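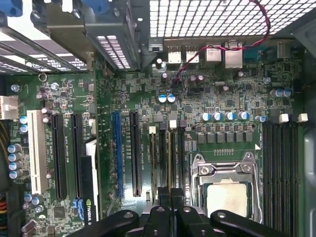

Friday, September 18, 2020

I spread the fertilizer on the back lawn this morning before the sun was strong. The bag from Badora says it covers 1,000 square feet, and my lawn is a little smaller, so I kept some of it in the shed. In July I gave too much near the fence and the grass there became brown in stripes. The stripes are almost gone now, only one is left by the gate.

The hydrangea worries me more. Its new leaves are pale with green veins. I read in the Pollholm garden booklet that this can come from the soil, so I bought a test kit. It showed 7, a bit high for this plant. I put pine needles under it and watered slowly, and I will test again in 24 days.

I also planted 27 tulip bulbs along the path. Maybe it is too early, the ground is still warm. My back hurts now. Tomorrow I must wash the spreader and return it to the neighbors.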